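Giving up the second monitor

07/09/2021

I sold my second monitor in December and have worked on one screen since then. A few people asked how it went, so I am writing it down.

The monitor was a Bolten I bought when I started at Rinby. I kept mail and chat on it all day. Every time something moved over there I looked, and then it took me a while to find my place again. I got $100 for it, stand included.

The first two weeks were annoying. I lost windows constantly. What helped was giving each kind of work its own desktop and learning the shortcut to switch. Mail now gets opened at the top of the hour and closed 15 minutes later. Chat stays open but muted.

I also started writing with a limit. I set a timer for 30 minutes and only have the one document up. A draft of 2000 words used to take me most of a week and now takes three mornings.

Spreadsheets are worse. If I have to compare two of them I split the screen in half, and the columns get too narrow to read. I print one of them when it matters.

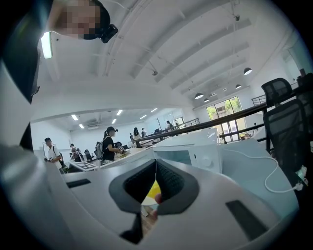 Bright, open-plan space and a black cap.

The desk has more room on it now, so the lamp moved to the left side and I have a spot for paper. I still have the old cable in a drawer. Next I want to try a taller stand for the laptop, probably the Yoon, if it comes back in stock before the end of the month.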